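Cesari Staircase Key Stand: cute, but is it a key holder?
Reviewed by Snežana Omerović, 4/13/19

I don't trust novelty home goods. They get bought as gifts, admired for a week and then moved to a shelf where they collect dust. So when the Cesari stand came up at the Nikolaidis shop in Petdale for 16 dollars, I walked past it twice before paying.

My keys are the real problem. House, shed, mailbox, my mother's place in Fadosstead, all of it on one ring with colored tags and a blue strap, and it gets dropped wherever I stop walking.

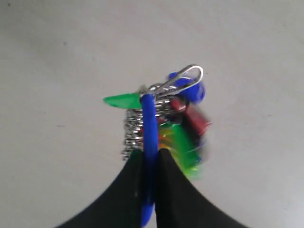
The blue strap, the wire clip and one of the green tags.

The stand is a small black model of a spiral staircase: two treads, a railing made of thin square bars, and hooks up at the top. The box calls it a "2,000-hang design." I have no idea how anyone arrived at that number and I'm not going to check it. What I wanted to know was whether a heavy, messy ring would go on without a fight.

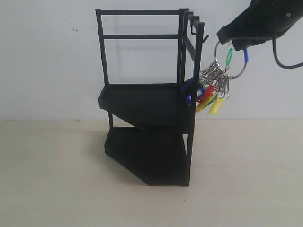
It depends on the ring. A big metal one goes over a hook easily enough. Small split rings are a nuisance, and I gave up on hanging my spare that way. The hooks also stick out to one side, so the weight is never over the middle of the stand. Mine hasn't tipped - but I wouldn't put it near the edge of anything.

The treads are meant to hold coins or earrings. They're flat and the lower one has only a slight rim, so I doubt it. Black also shows dust, and wiping between those bars is a job for a cotton swab.

It does look good against a plain wall, I'll give it that. My sister asked where I got it, and she doesn't like anything.
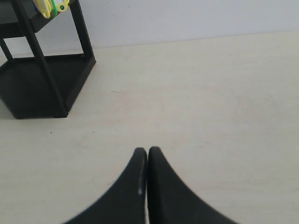 Pale tabletop, light wall, a few small marks.

Would I pay 40 dollars, the regular price in July? No. For 16 I'm keeping it, mostly because I've stopped digging through coat pockets. A row of plain wall hooks would do the same for less if you don't mind drilling.

2 stars for the treads, 4 for the hooks.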